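4. Montaje y puesta en servicio del zapatero Ulent

Antes de empezar, deje las piezas 24 horas en la habitación donde va a quedar el mueble. Monte siempre sobre suelo nivelado y a más de 70 cm de cualquier radiador.

4.1 Montaje de las baldas

1. Coloque los conectores en los extremos de cada tablero y apriételos a mano.
2. Oriente la veta de los tableros a lo largo.
3. Presente la balda intermedia antes de fijar el tablero superior.
4. Apriete todo con la llave de 10 mm. No use atornillador eléctrico.
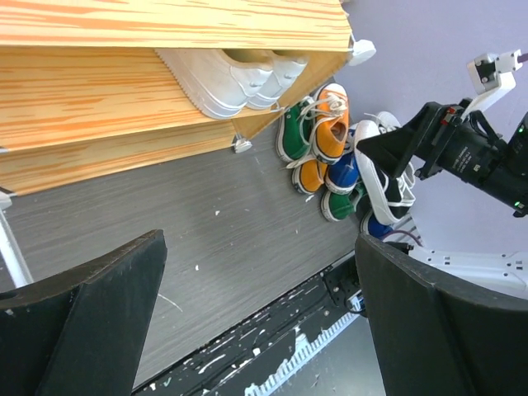

Fig. 13. Calzado en la balda intermedia.

Nota: si un conector no entra hasta el fondo, sáquelo y gírelo media vuelta. No lo golpee.

4.2 Primer uso

5. Espere una noche antes de cargar el mueble.
6. Ponga el calzado pesado - botas, zapatos de seguridad - en el tablero inferior.
7. Seque las suelas antes de guardar cada par.

PRECAUCIÓN: no se suba al zapatero ni lo utilice como asiento. El modelo no lleva anclaje a la pared; el kit Vastska se pide aparte.

4.3 Limpieza

8. Retire el polvo con un paño seco.
9. Para las manchas, diluya un tapón de jabón Bouzid en 500 ml de agua templada. Escurra bien el paño.
10. Seque siempre en el sentido de la veta.
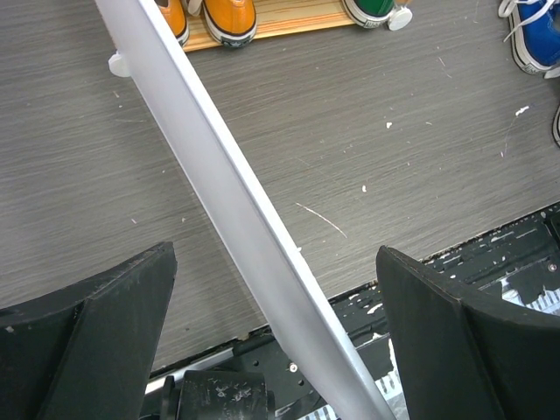

Texto: Souad El Ouafi | Documentación técnica, Gastance

4.4 Revisión periódica

11. Reapriete los conectores al mes del montaje y después cada octubre.
12. Compruebe que todos los pies apoyan. Si el mueble cojea, afloje el conector más cercano, asiente el tablero y vuelva a apretar.
13. Cambie los conectores agrietados por recambio original - la referencia está en la bolsa de herrajes.

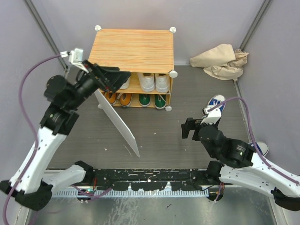

Fig. 14. Paredes claras y suelo gris oscuro.

Nota: para trasladar el mueble, vacíelo y levántelo entre dos personas por el tablero inferior. No lo arrastre.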